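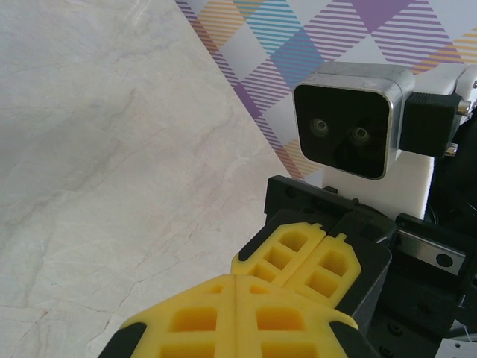
It was the wrists that went first, one of the returns crew told us, and after that the shoulders, and on a busy shift you were glad to be sent out to sweep the yard. There was some laughing at this from the rest of the bench, but no disagreement. Sorting small parts all day is hard on the hands, and the people at the Turcotte depot in Mallham have done a lot of it.

Print this page | E-mail this page

Our group went to the depot's open day in February. Turcotte hires out tools and repair kits to building trades, farms and a few schools. The kits go out in boxes and come back in boxes, and what is in the box when it comes back is often a mess. Bits are in the wrong slots, fasteners have been swapped for other fasteners, and there is plenty of sawdust. Somebody has to go through it before the kit can be hired again. Last year that work was done entirely by hand. Now a share of it is being tried on two-armed benches, under a project the company calls Gutora.

We were asked to sign in at the side door, given ear plugs we did not need, and taken through in small groups. Parking was on the gravel behind the wash bay. Anyone going to the next open day should wear proper shoes.

The returns room

The returns room is long and has a low ceiling. The hand benches run down one wall, with good lamps and rubber mats to stand on. The robot benches are across the aisle. We had expected a cage, and more noise. The arms are white and black and a bit longer than a person's, and each ends in a two-fingered gripper. On the ones we stood closest to, the fingers had bright yellow pads with a grid of holes in them.

Most of our questions were about grip. A hand knows straight away if a washer is slipping. The bench lead explained that the system goes mostly by what its cameras see, and that flat shiny parts give it the most trouble. Anything thin that lies flush on the table tends to be left for a person. Round stock is easier. Cable ties are hopeless and are pulled out beforehand.

The pace surprised some of us. It is slow. A person at the hand benches will beat it on any single box, and the company did not pretend otherwise. Where the benches help is in the long middle of the afternoon, when people get tired and start putting things in the wrong slots. The bench lead said the error sheet used to get worse after the second break and that this has flattened out. We did not see the sheet.

In January the room cleared 1,416 boxes, hand benches and robot benches together. The company would not give a split between the two. It said the numbers move around too much from one week to the next while settings are still being changed.
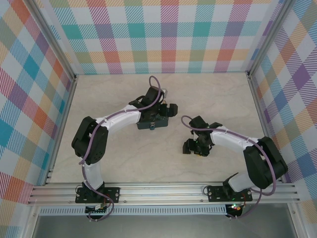 What the crew does now

The crew is the same size as before. Four of them have been trained on the robot benches, and they rotate through the job so that nobody is on it for a whole shift. The training took six weeks, done in half days, and was paid at the ordinary rate. One of our members asked whether the trained people get more money. They get a small premium for the hours they are on the robot side, and we heard later over coffee that some of the others think the premium should be part of the base wage. That seems to be a live question and we left it alone.

The work itself has changed in ways we had not thought about. On the hand side you have a box and you finish it. On the robot side you load a box, watch, clear whatever it could not manage, fix the record on the screen, and load again. There is much less lifting and reaching. There is also a good deal of waiting, and a couple of people said they find the waiting more tiring than the sorting. One had asked to go back to the hand benches full time and had been allowed to.

Others like it. A younger worker showed us how she teaches the arms a new kit by guiding them through it herself a number of times. She was plainly good at it. The kits she knows best from the hand bench are the ones she can teach best, and she made the point that someone hired straight onto the robot side would not know what a wrong fastener looks like. For that reason new starters still spend their first months at the hand benches. We thought this was sensible, though we wondered how long it will last if the hand benches shrink.

Talking also came up. The hand benches face each other and people chat all day. The robot benches were first set up facing the wall. After complaints they were turned so the operator looks across the aisle, and a stool was added. It sounds like a small thing, but it was the change we heard most about.

Safety and stopping

Each robot bench has a stop button on either side. Staff are told to use it whenever they feel like it and are not asked to write a reason. In the early weeks they were asked for one, and the button hardly got used, so the form was dropped. Long sleeves are out and hair is tied back. Nobody puts a hand over the table while the arms are live, and we noticed that people kept to this without being reminded, visitors included.

There has been one minor incident, a pinched glove during cleaning, with the power on when it should have been off. The cleaning routine was rewritten afterwards and is now taped up at eye level next to each bench. We were shown it. It has five steps and the first is to switch off at the wall.

Questions we took home

The company says no jobs will go as a result of Gutora during the trial. It was careful to say "during the trial" each time. After that it depends on how much hire business there is, and on whether the Drurkley depot, which is larger and still sorts everything by hand, gets benches of its own. Drurkley staff have been over to look. We were told their main worry was floor space, and their second was who decides which kits go to the machine.

At Mallham that is decided by the crew at the morning huddle. They started with the simplest kits and have been adding to them. There was an attempt in the autumn to have the office set the list, and it led to a run of boxes the arms could not handle, all of which had to be done again by hand before closing. The list went back to the crew the next week.

Some of us would have liked to hear from the people on the evening shift, who were not in when we visited. The evening shift has only one trained operator at present. If that person is away, the robot benches stay off and the boxes wait until morning or go across the aisle.

The last part of the visit was the wash bay and the blade sharpening room, neither of which has any automation beyond a conveyor. The sharpening was very good to watch and we overstayed there. Tea and date squares were served in the lunch room from 3 p.m.

Members who want to go next time should put their names on the sheet at the hall. Groups are kept small, and the depot asks for a week's notice.

Print this page | E-mail this page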